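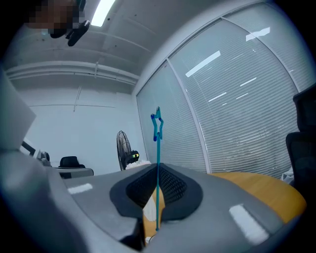

アークバーグ（Arkberg）市の文具と雑貨の会社モラー（Morar）は、子ども向けの手作り教室を九月から市内の2か所で開くと発表しました。会場は、中央駅の近くにあるモラー本店の二階と、川の向こうのイェオ（Yeoh）図書館の集会室です。教室では、季節の飾りや簡単なおもちゃを、家にある材料も使いながら作ります。最初の月のテーマは「星」です。細い棒の先に星の形がついた、青緑色の飾りのようなものを、参加者がそれぞれ自分の好きな色で作る予定です。星の先だけを濃い青にすると、明るい窓の前に置いたときに形がはっきり見えると、同社は案内の中で勧めています。

モラーは、これまでも夏休みの間だけ同じような教室を開いてきました。今年の夏の参加者は合計1,558人で、前の年よりも多くなりました。参加した家庭へのアンケートでは、「学校が始まってからも続けてほしい」という意見がたくさん寄せられたそうです。また、夏の教室は昼間の時間が中心でしたので、仕事をしている保護者からは、夕方の回を希望する声もありました。同社はこの二つの要望を受けて、秋からの開催を決めたと説明しています。

教室は、本店では午前10時からと午後4時半から、図書館では午後2時から行われます。時間はどの回も90分です。対象は五歳から十二歳までの子どもで、八歳以下の場合は大人が一緒に参加する必要があります。参加費は本店が300円で、材料の代金も含まれています。図書館の回は無料ですが、席の数が少ないため、前もって申し込まなければなりません。申し込みは本店の一階の窓口か、図書館の受付でできます。電話での申し込みは受けていません。

材料の一部は、市内の包装資材の会社ウルケロ（Wurkero）が提供します。ウルケロは、紙箱や色のついたひもを作っている会社です。工場では毎月、長さが足りないひもや、色が少し違う紙が残ります。以前は、そのほとんどを再生紙の業者に渡していましたが、夏の教室で試しに使ったところ、子どもたちに人気がありました。同社の広報担当者は、「商品としては売れませんが、工作には十分に使えます。色の種類が毎回違うことも、楽しんでもらえたようです」と話しています。

一方で、会場の広さについては心配もあります。本店の二階は、普段は画材の売り場として使っている場所で、一回に入ることができる人数が限られています。夏には、順番を待つ家族の列が階段まで続いた日もありました。このためモラーは、秋の教室では棚を少し動かし、机を増やします。本店では、午前と夕方の二回を合わせて、一日にほぼ100人を受け入れられるようになるということです。ベビーカーは一階で預かります。

図書館の回では、工作の前に、その月のテーマに関係がある絵本を図書館の職員が読みます。最初の月は、星や夜空の本が選ばれる予定です。読んだ本は、その日のうちに借りることもできます。図書館のカードをまだ持っていない子どもは、保護者と一緒に受付で作ることができますので、住所のわかる書類を持ってきてください。

十月のテーマは「木の葉」、十一月は「小さな家」に決まっています。十二月の内容はまだ検討中で、参加者の意見も聞いてから選ぶそうです。完成した作品は持ち帰ることができますが、希望する人の作品は、本店の入り口の近くにある棚に二週間飾られます。はさみは会場に用意がありますが、左利き用は数が少ないので、使い慣れたものがある場合は持参してください。服が汚れることもあるため、エプロンも必要です。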